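The arm that let go early

Ruxandra Munteanu keeps the broken plate in a drawer at Setdale, in four pieces, and she takes it out before I've asked anything.

"People want to hear about a crash," she says. "It was a plate. It fell from the height of a coffee mug. But the log said the gripper was closed, and it was open. I care a lot more about the log."

The fault showed up in February, on a two-armed setup that moves dishes from a table to a rack. One arm is supposed to hold while the other gets its grip. On 19 of the 2152 transfers recorded that month, the holding arm released before the other had hold of anything. Most of those dishes landed flat and went unnoticed until somebody checked the video.

Adelino Prata, who wrote much of the control software, calls that "a small number." I ask if he'd accept it from a person carrying his dinner.

"No," he says, after a while. "But I'd know what the person was thinking."

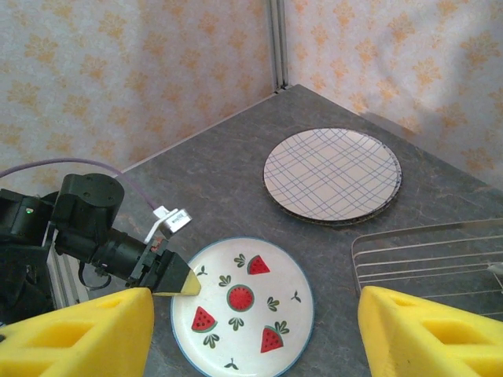 Two arms at a watermelon-print plate, with the wire rack at right.

The explanation they settled on is the foam. The fingertips are soft, so they squash, and the software was reading a squashed finger as a firm grip. Prata's fix was to make the hold longer and compare two readings before release. He ran 100 transfers with no drops and wanted to close the report.

Munteanu wouldn't sign it. "A hundred is nothing when you had 19 in two thousand," she says. "Do the arithmetic. You could get a clean hundred with the old code on a decent afternoon."

Prata doesn't argue with the arithmetic. He argues with the delay. Prultmont, the company that wants to buy the system for its kitchens, has been told it's ready. I ask who told them that. He looks at Munteanu, who says it wasn't her.

There is also the matter of the stop button, which cut power to one arm and left the other moving. Prata says it was a wiring mistake and it was fixed the same day. I asked to see the record of the repair. So far I have an email saying it exists.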